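Everyone on here keeps telling me the answer to toys all over the bed is A Basket. One basket, by the bed, problem solved. I have doubts and I'm going to air them.

Beathag Purves has a whole tidying plan built on this. "Everything soft goes in the white basket before lights out." It has been shared 2162 times, and I would like to know how many of those people own a bed.

Gray sheet, plush fruit, white basket with the little holes:

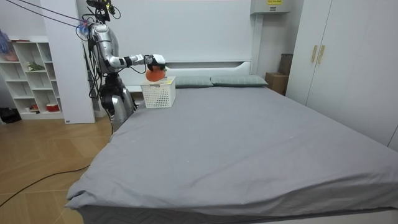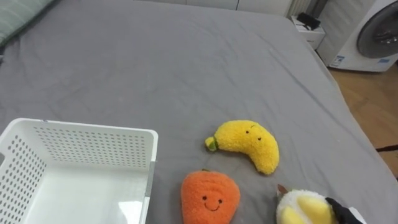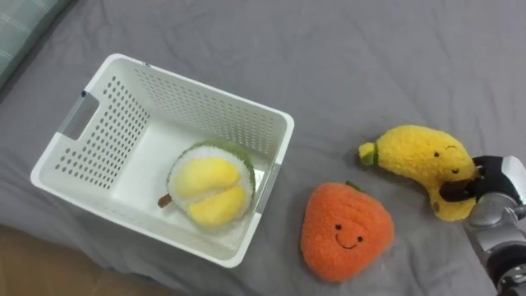
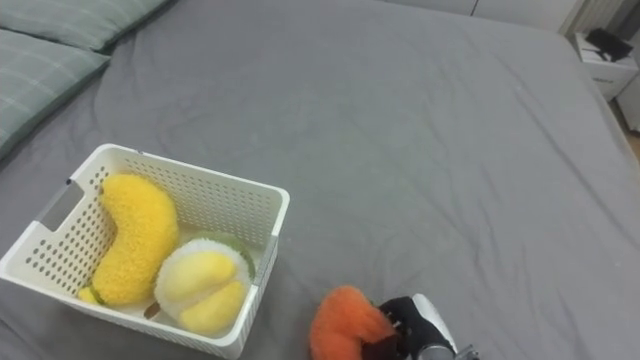
So my first complaint. The basket is supposed to clear the bed, and the basket lives on the bed. You have traded a few small soft things for one big hard thing with corners.

"But you move it afterward." Do you? Where? In my apartment "afterward" means the floor on the side I get out of, and I've met that basket with my shin at 6 a.m. more than once.

Second complaint, size. The plan says to buy large so you "grow into it." A large empty basket next to a bed is an invitation. Mine had two socks, a phone charger and a library book in it before a single toy went in.

Esperanza Aranda replied to say hers has been toys only since December. I believe her. I also think she's the kind of person who labels her freezer bags, and the rest of us should not be judged by that.

Third, the holes. The pitch is that they let the toys "breathe." It's a stuffed banana. What it needs is a wash every so often, and holes in the side of a tub won't do that.

What the holes do is collect fluff. I went over mine with an old toothbrush and gave up halfway down the second side.

OK, in fairness. Light plastic, easy to carry, wipes clean on the flat parts. If somebody sneezes on it you can rinse it in the shower. The wicker one I had from Thorlacius shed bits into the sheets for a year, so plastic wins that round.

And the rule itself, toys off before sleep, is fine! My mother had that rule. She used a pillowcase. It cost nothing and hung on the doorknob.

Somebody asked about the Zovwood bedside bin. 149 for a box with a lid. I looked at it in the store in Urkthorpe and the lid doesn't stay up by itself, so you need one hand for the lid and one for the durian. No.

(Yes, we have a durian. It was a gift. It's the favorite now and I've stopped asking.)

Then there's the Illine under-bed drawer, which people swear by. My bed has no room under it. I suspect plenty of beds don't, and the reviews never seem to be written by those people.

Can I also say something about plain gray sheets. They were sold to me as hiding everything. They show every speck. Put something fuzzy on one, pick it up again, have a look. Mine need a lint roller before anyone visits.

Beathag has now answered to say I'm "overthinking a basket." Possible. But she has 1805 words pinned on her page about where to put it, so I think we're both in pretty deep.

What I'm going to try – basket stays, but a smaller one, on the chair. Toys only. If a charger turns up in it, that person buys dinner.

Will report back in a few weeks. My money's on the pillowcase.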